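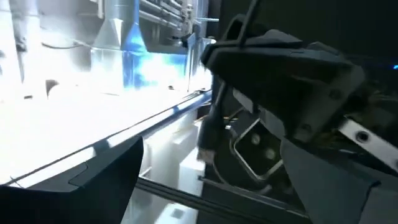
Storing design magazines and catalogs in a studio

Coated paper is heavy. Weigh one issue, multiply by the number on the shelf, and check the result against the shelf rating before loading it. The Enwood studio library holds 954 issues and 2,664 loose sheets, and its first set of shelves sagged within a year.

Shelving
Stand perfect-bound issues upright, spine out, with a bookend every 20 issues. Lay anything stapled flat, in short stacks. Leave 2 inches between the books and an outside wall.

Loose sheets
Remove paper clips and rubber bands first. Rust and old rubber both stain. Put posters and fold-outs in flat folders of acid-free paper, largest at the bottom. Label the folder in pencil before anything goes inside - writing on a full folder leaves dents in the sheets.

Sticky pages
Coated pages that have been damp will bond together. Do not peel them dry. Place a sheet of silicone paper between each pair that still separates, and leave bonded blocks for a paper conservator.

Indexing
One line per issue is enough: title, number, shelf, condition. The Dastora list also has a column for missing pages, checked each August.

Scanning
Scan spreads before the spine is pressed flat. Use the same resolution throughout, and name files by issue and page number. Keep the power lead away from the side where pages are turned.
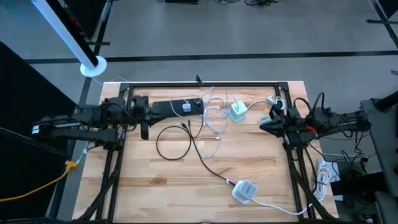

Power strip and white plug on a wooden tabletop.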